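Monday

Got to the club room at Tasholm before four and had the arm switched on by the time the others came up. Golnar Bakhtiari had the laptop and I had the notebook, the same as last time. Parviz Kiani has asked us to write down every session before we go home, so I am doing it on the bus.

The job for this month is straws. We have to teach the arm to pick up paper-wrapped drinking straws and put them in the tray, and we show it at Clultcombe in September. One person drives the arm by hand with the controller, the laptop records it, and later on the recordings are used for training. It is slow work. We need 100 good recordings and we started today with 43.
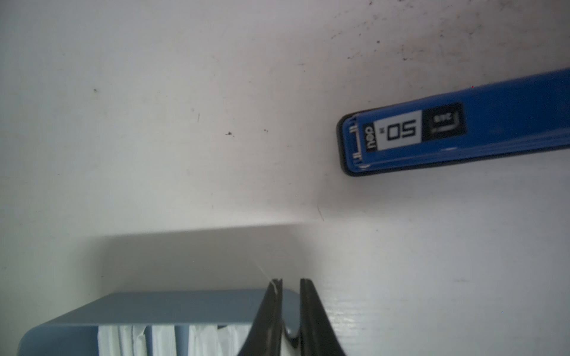

My turn to drive came first. I spent most of it on the approach, keeping the fingers open and coming in low without touching the table, because last week I scraped it twice and Parviz had to set the zero point again. He has told us to pick something on the table and judge the height against that. I used the blue pencil lead case, the deli one with 0.5 on the label, and steered well to the left of it. The white top wants a proper wipe, it is all specks at the far side. I have put that in the notebook under jobs.

After that we went on to the straws themselves. The wrappers are thin paper and the arm has to close on the straw and not only on the paper. Coming in square across the straw is better than coming in at a slant. Golnar found that closing at half speed helped, so we both changed to it. We threw out the recordings where the driver stopped to think, as Parviz says the arm will learn the stopping as well. Several of mine went that way.

We also talked about how the straws should be laid out at the start. I wanted them in the same place every time until the arm can do it. Golnar wanted them moved a little for each recording, and the tray and the book moved too.
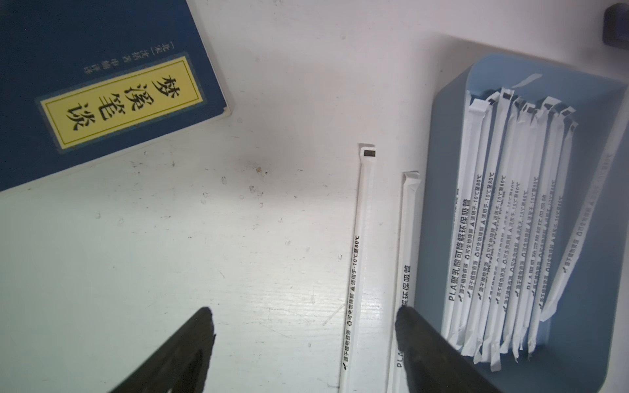 Skarphéðinn Holst thought we were both half right. He said to keep the tray where it was for one batch and move only the straws, then shift the tray for the next batch, and to write down which batch was which. If we changed everything together we would never know what had upset it. He also said that last year's team, who called their arm Jadow, had kept everything still and it went wrong the moment they set up on a different table at Clultcombe. I did not know that. Golnar said it was what she had been telling me for a fortnight.

So we did it his way. I wrote a batch letter at the top of each page and Golnar put the same letter in the file names. We broke off at five for tea and found that the laptop had been saving to the old folder, which took a while to sort out. Nothing was lost.

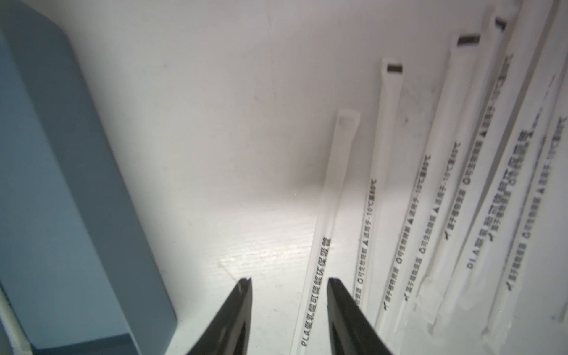 By the end of the session we had 14 more that we were happy with. That makes 57. At this rate we need three more sessions, or four if the laptop plays up again. Golnar is going to ask whether we can have the room on another afternoon as well.

Next time I want to try with the straws closer together, as I keep nudging the one next to the one I am after. Parviz says to come down more steeply. I will also bring my own pen, and the charger for the controller, which I left on the kitchen table this morning.

Bus was late. Home at ten to seven.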